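Randine Shared Workshop, Gripper Build Group
Minutes of the November meeting
Notes by Ruwan Kumarasinghe, who had the laptop open already and so got the job again

Started at 7:15, which for us is early. Vasanthi Jayawardena chaired. I've written this up the same night so it's still fresh, but if I've put words in your mouth, shout and I'll fix it.

1. Last month's minutes

Agreed, with one correction. I wrote that the finger molds were finished. They were designed. Vasanthi poured the first good pair a week after that meeting, so sorry to everyone who turned up expecting to take one home!

2. Where the hand-held gripper is

This took up most of the evening, and fair enough. The short version is that the hand-held one works well enough to record with, and the arm it's supposed to teach is still in pieces on the back bench (see item 4).

The purple fingers are staying. We tried a stiffer mix and a softer mix, and the soft one folds over sideways whenever you pick up anything with weight to it. The ribs on the current pair bend the way we want and spring back. Vasanthi wants to shave a bit off the tips so they'll get under flat things. I'd leave them alone until we have a spare pair, and we settled on that: spare pair first, knife second.

The gray pads on the inside faces are glued on, and the left one on the old set has started to lift at the bottom corner. We talked about glue for much too long. Decision: scuff both surfaces with the 100 grit, wipe down, use the Bulen adhesive and leave it clamped overnight. Please don't use the hot glue gun on these, it comes away in a strip and takes the surface with it.

Mounting plates: still three screws each. Someone asked about going down to two to save time on swaps. I tried it at home and the finger rocks, so three it is.

3. Recording sessions

We want plain everyday table stuff first: pick up the mouse, put it on the pad, move it off again, slide it back. I know it sounds dull (my sister asked if this was really what I do with my evenings) but it's the right size for the fingers and it shows up every wobble in your wrist. Vasanthi has been doing most of these and hers are much smoother than mine. Her advice, which I'm copying down word for word: "Stop before you grab. Come in, stop, then close."

We looked at the round table setup on the big screen and talked it through. The wide lens gets the whole tabletop and both fingers in, and I was pleased with how much room there is left over. The shine on the wood at the lower right bothered a few people. My view is that the arm will have to live with shiny tables sooner or later, so let's keep some of it in. Vasanthi agreed as long as the mouse doesn't end up sitting in the glare on every take.
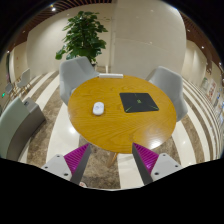 Things to do differently on the next round:

Start each take with the fingers open and pointing down at the table, and hold there for a slow breath before you move. A lot of mine begin with me already halfway to the mouse.

Shift the pad between takes. We've been lazy about this. Turn it, push it toward the back, put it on the other side of the mouse, whatever you like, just don't give us the same layout all night.

Say the task out loud at the start. The sound track is the only thing that saved me when I mixed up my folders.

We're at 601 takes kept so far, after Vasanthi went through and threw out the bad ones. I was expecting fewer, so I was very happy with that.

4. The arm

No movement on the arm, in both senses. The shoulder joint is printed and fits, the elbow is printed and doesn't. I'd scaled the file for the older bearing. I'll reprint it on the Liao, which is slow but hasn't let me down yet, and bring it in next time.

The motor driver from Indmont came and it's the wrong connector for our harness. We can send it back or make up an adapter. Vasanthi thinks the adapter is an evening's work and she has the crimping tool, so she's going to try that first. If it goes badly we'll return it and lose the postage.

There was a side discussion about whether the arm should get the same fingers as the hand-held or a smaller version. I feel strongly about this one. Same fingers, same plates, same pads, otherwise what we record with one doesn't match what the other can do. Agreed with some grumbling about weight. We'll hang a finger pair off the wrist joint and see if it sags before anybody redesigns anything.

5. Bench space and storage

The drawer marked FINGERS now has pliers, a tape measure and half a bag of pretzels in it. Please put only fingers in the finger drawer. Old pairs go in the tin, with a bit of tape saying which mix they are.

Memory cards: copy, check that it copied, then wipe. In that order. I'm writing it down mostly for myself.

6. Money

We have enough for one more tub of casting rubber and nothing fancy. The tub comes first, new lens second if there's anything left. Vasanthi will order it with the shop's next delivery.

7. Who's doing what

Vasanthi: spare finger pair, adapter for the motor driver, order the rubber.
Ruwan: reprint elbow, reglue the lifting pad, sort out the folder names before anyone else trips over them.
Everybody: at least 15 takes each before the next meeting, with the pad in a different spot every time.

8. Anything else

Somebody has left a very nice set of 4 hex keys on the windowsill. They're in my toolbox for safekeeping and I'd quite like to keep them, so claim them soon.

Vasanthi asked if we could start with the arm next time, before we all get stuck talking about glue again. Yes. It's item 2 on the next agenda, right after the minutes.

Finished at 9:05. Next meeting same place, same bench, and bring your own mug.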